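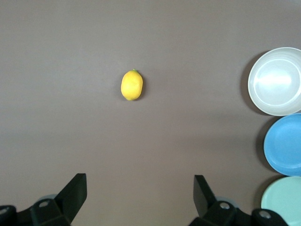

Jeltus abre su taller de Skudport y pone un limón en manos de la robótica

Octubre. La empresa Jeltus recibió a vecinos, familias y estudiantes en su taller de Skudport, en una jornada de puertas abiertas que se alargó bastante más de lo previsto, porque casi todo el mundo quiso quedarse un rato junto a la mesa de demostraciones (¡y más de uno volvió a ponerse en la cola!).

El ejercicio era de lo más casero: un limón amarillo sobre la mesa, un cuenco blanco y dos platos, uno azul y otro verde menta, y una pinza negra de dos dedos que debe acercarse a la fruta para cogerla y dejarla en el cuenco. El equipo fue explicando cada movimiento con mucha paciencia, también a los más pequeños, que preguntaban por qué un limón y no una naranja.

El programa que guía el brazo se llama Hernmont y, según la empresa, se ha preparado con 2565 ensayos grabados en el propio taller. A lo largo de la tarde pasaron por allí 28 grupos, entre ellos varios llegados de los pueblos cercanos, y hubo merienda para todos en el patio —con limonada, como no podía ser de otro modo.

Jeltus quiere repetir la visita en primavera y las inscripciones se harán en la recepción del taller.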